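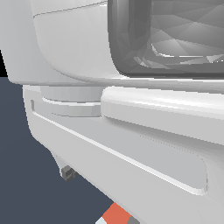 Conasmont, January 26, 2023

Grading and regrading of junior tennis teams: speaker notes

Slide 1. Scope

This talk covers how junior doubles and singles teams are placed into grades before the season, and how they are moved once results come in. It does not cover draws, court allocation or uniform rules. Those are in the competition handbook, sections on scheduling and conduct.

The method described is the one used in the Trorden junior competition. Ulton uses a close variant. Where the two differ I will say so.

Slide 2. Terms

Rubber: one singles or doubles match within a team fixture.
Fixture: all rubbers between two teams on one day.
Grade: a group of teams that play each other during the season.
Provisional grade: the grade assigned before the first fixture.
Regrade: any move after the first fixture and before the cutoff.

Note to self: leave this slide up long enough for people to write it down. "Section" and "grade" get mixed up in questions every time. A section is a subdivision of a grade made for travel reasons and has no meaning for strength.

Slide 3. Inputs

Each player enters the season with a rating on a scale that runs from 0 to 800. The rating is carried over from the previous season. It is updated after every completed rubber, singles and doubles both, with doubles weighted at half.

New players have no rating. The club submits an estimate and a short basis for it: coaching group, school team, results at open tournaments. An estimate is flagged in the system and stays flagged until the player has completed 5 rubbers. A flagged rating counts toward the team figure but cannot be used on its own to support an appeal.

Slide 4. Team figure

Take the four nominated players in playing order. The team figure is a weighted mean. Positions one and two carry more weight than three and four, as they play the higher rubbers. Reserves are left out.

Common error: clubs nominate the reserve in position four to lower the figure, then play the stronger player every week. The system compares nominated order with played order after the third fixture. If the difference is over the limit, the figure is recomputed from the played order and the team goes on the regrade list.

Slide 5. Provisional grades

Teams are sorted by team figure, high to low, and cut into grades. The cut is placed at the largest gap near the target size. A grade of eight is the target. Six is the minimum, ten the maximum. An odd number is accepted if the alternative is to split two teams with nearly equal figures, and the bye is then rotated.

Club requests are read at this point and not before. A request to play up is normally granted by one grade. A request to play down needs a written reason. A long absence or an injury to the first player is enough. "The team wants to win more" is not a reason.

Slide 6. Reading early results

Three fixtures is a small sample. The score in sets tells less than the score in games. A team that loses 2-4 in sets in three straight fixtures, with most sets going to 6-4 or closer, is in the right grade. A team that wins 6-0 in sets and drops fewer than ten games in the whole fixture is not.

The working measure is share of games won. If a team's share is above 70 percent over the first three fixtures, it is reviewed for a move up. The lower limit is set as the mirror of this. Washouts and forfeits are removed from the calculation. A retired rubber counts only for the games completed.

(Pause for questions on washouts. Partial fixtures are counted if at least half the rubbers were completed.)

Slide 7. Moving a team

A regrade takes effect at the next fixture. Points are handled as follows. The team drops the points it earned in the old grade and starts in the new one with the mean points of the teams already there. Teams in the old grade keep what they earned against it.

Ulton carries points across at a discount. That is simpler to explain to parents, but a team that moves up can then start above most of its new opponents, and the ladder takes several weeks to settle.

No regrades after the fifth fixture. A team that is clearly misplaced after that date stays where it is, and a note goes on its file for the next season.

Slide 8. Last season

The Trorden competition made 18 regrades in the spring season. Most were upward moves, and most of those involved teams with at least one flagged player. Downward moves were mainly in the lowest grades, where ratings are thin.

Appeals closed in December. The usual ground was travel: a new grade can put a team in a section with longer drives. Travel is a section matter. It was handled by changing the section and leaving the grade alone.

Slide 9. Changes for next season

Nominated order locks two days earlier than before.
Estimates for new players must give a basis. Blank entries are returned to the club.
The game share for each team is shown to its club after every fixture.
The appeal form is one page. Attach score sheets, not summaries.

Slide 10. Questions

Have the handbook open at the section on substitutes. Expect a question on whether a player who fills in two grades higher has her own rating updated. She does, at full weight for singles.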